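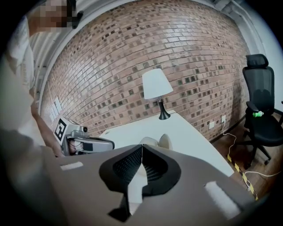

The white desk by the brick wall, July.

Irnonby workroom: progress report, August 20, 2018

Hello again! It's been a good stretch since the last report, and most of the grant for the furniture is now spent (receipts to come with the Jikness paperwork). The bit I'm happiest with is the desk along the brick wall. I wasn't sure about white at first — I thought it would look grubby within a week — but it brightens that side of the room no end and it wipes down easily.

We paid Nouri $486 for it, delivery included, which left us $74 under on that line. I'd like to put the leftover towards a better lamp, if you're happy with that.

We had 21 people through in July, mostly standing up to work, so the stools can wait. The Grurkance shelving is still on back order and I've been chasing it. The bricks need a good brush down as well, and I'll get to that before the shelves go up.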